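Search this site
Enter keywords

November 25, 2021

Table work today. The top had been left since June and the finish had gone dull at the end where the kettle used to stand. Wiped down with a damp cloth, then a dry one, always along the grain. Left it 15 minutes before the first coat of the Grukusix oil. The tin says 500 ml and I doubt I used a tenth of it. Wiped off the excess and turned the heating up a notch.

Full cure is given as 72 hours. I did not wait that long last time and got a ring under the fruit bowl, so nothing heavy goes back until the weekend is over.

Measured the tray again while I had the tape out. Long side is 545 mm over the rim, which rules out the lower shelf at the Skestenell place and probably the Parkberg cabinet too, unless the hinge side is trimmed. The enamel has cleaned up well with bicarbonate. No chips on the floor of it.
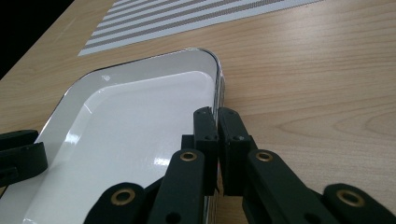
The striped mat is the one from Bae. It slides less on bare wood than the cork one did, but the edge wants to lift when it has been stored rolled. Flat storage from now on, under the baking sheets.

Still to do: felt pads for the table legs, a second coat on the end grain, and a decision about the shelf. Receipt for the oil is in the drawer with the others.

Last updated: November 25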